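Mon 9 March

Up at six, no reason. Rain. Made the coffee too weak and drank it anyway standing at the window, watching the bins go over one by one in the wind.

Boiler is out again. Third time since December. Called Berisha at eight sharp and got the recorded lady, then music, then the recorded lady. Finally a man who said 159 dollars just to come look, parts extra. Told him I'd think. Thought for as long as it took to put a second sweater on. Called back. Thursday, between noon and five. Of course Thursday.

Then the choir thing. Azra Matić wants the whole Draseck program learned by Easter – all four movements, from memory, no folders. I can't even get past page nine without looking. The alto line sits right on my break and just stays there. Sang it in the car twice on the way to the store and once in the parking lot with the windows fogging up. Better the third time. Still flat on the long E, I could hear it myself.

Store: bread, lentils, the good butter, stamps. Forgot onions. Wrote ONIONS on my hand and then washed my hands.

Lunch was toast. Paid the car insurance, 385, ouch. That leaves 247 in the checking until Friday, which is fine if nobody needs shoes. Moved the dentist again. Feel bad about it, not bad enough.

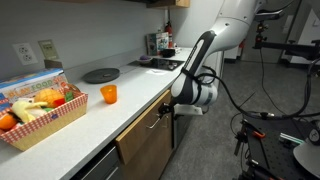

*Toy pineapple in the gingham tray, wood drawer under the counter.*

Afternoon went somewhere. Read some of the Brultero book, the one Mom lent me. Slow. Sixty pages of a man walking to a town and thinking about his brother. Then all at once the letter, and I had to put it down and go fold towels for a bit. Will not tell Mom she was right until I'm done with it.

She called at four anyway. Her knee is better, the neighbor's dog is worse. She wants to do Cidura in the summer, all of us, the same house with the green shutters and the awful beds. I said maybe. Looked up fares after, 389 each and thats before bags. Closed the laptop. Opened it again and looked at the pictures of the beach. Closed it.

Rehearsal at seven. Cold in the hall too so at least I was dressed for it. Azra had us hum the whole second movement with our eyes shut, and for a minute there nobody was late or early and my neck went all prickly. Then the tenors came in wrong and she laughed so hard she had to sit on the piano bench. Good night. Best one since the concert.

Home by half nine. House freezing. Hot water bottle, socks, teh other socks on top. Lentils in the pot to soak – do you even soak lentils? Soaking them.

Tomorrow: onions. Call the dentist before they call me. Pages nine to fourteen, no peeking.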